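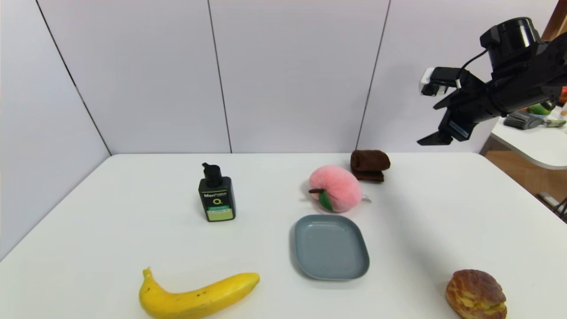 July, bench notes, late afternoon
Saeed Vahidi

Second go at the Jostholm claim that their rinse aid cuts drying time on cotton by a quarter. I don't believe it yet. Their sheet gives a start weight and an end weight and leaves out the humidity of the room, so there's no way to tell what did the drying.

Our run: same cotton squares as before, soaked in tap water, spun, hung on the short line with the window shut. Room at 23 C when I started. Spun load 662 g. I took the plain rinse first and the Jostholm rinse after lunch – already a problem, the afternoon is always drier in here. 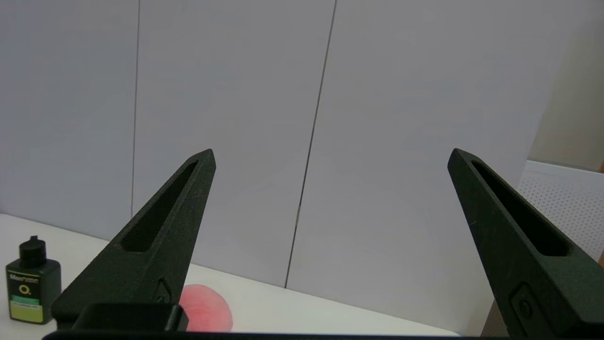
The treated load did come in faster. It also came out of the spinner lighter, and I suspect that is the whole story. If the stuff helps water leave in the spin, fine, but then say so on the bottle.

Yi-an Kong thinks I'm being hard on it and points to the Dratness test, which got the same result. The Dratness test had 2 loads in it. I asked what spin speed they used and she couldn't find it written down anywhere. Ours was 900 rpm both times.

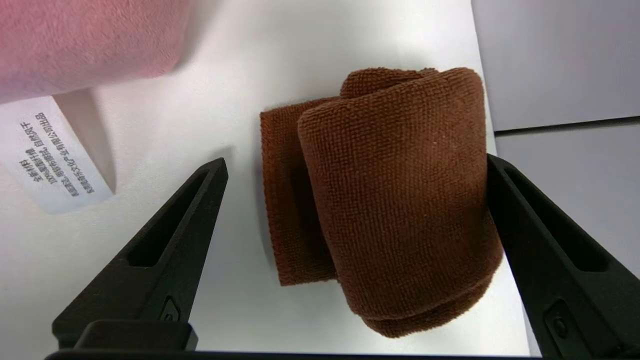 The Brito scale drifted again between weighings, nearly a gram. Not enough to matter for this, enough to annoy me. Rezero before every load from now on.
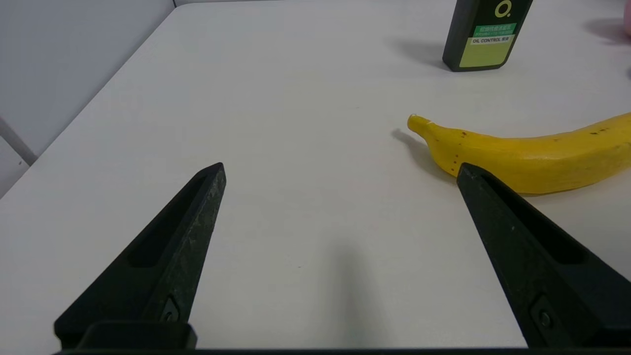 TO DO

Swap the order, treated load in the morning. Borrow the humidity logger back from Lisance. Run one load with no spin at all. Yi-an to label the bags so I don't know which rinse is which until the weights are in.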